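Ticket 208 – funnel sits too loose in the acrylic rack
Opened by: Maeve Hayes
Status: open

Hi all, me again with the Cevholm rack! I love this thing, but the funnel is driving me up the wall. It wobbles in its hole every time I tip powder in, and then I get a dusting on the black cloth – which shows absolutely everything, as you can imagine. 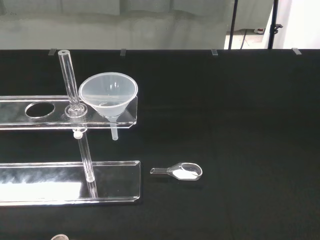

Funnel in the end hole, scoop with powder on the cloth.

What I've tried so far:
– swapped in the other Frimpong funnel (same wobble)
– washed the top plate and let it dry overnight, no change
– smaller scoops, up to 9 per tube, which helps a bit but takes forever

I did wonder if having a tube standing right next to the funnel makes it worse, because the two are so close up there. There are free holes further along the rack, so I could spread things out (I just like having them side by side).
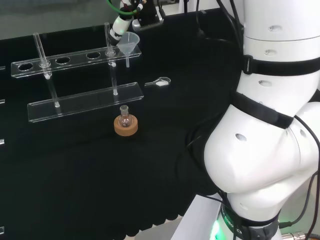
Jae-hoon Ok: Try a thin rubber ring around the stem, right under the bowl. Mine stopped rocking after that. And move the tube one hole over while you test, so you only change one thing at a time. There's a bag of rings in drawer 17.

Ooh, okay, going to look for those now. Leaving this open until I've run a full batch with the ring on.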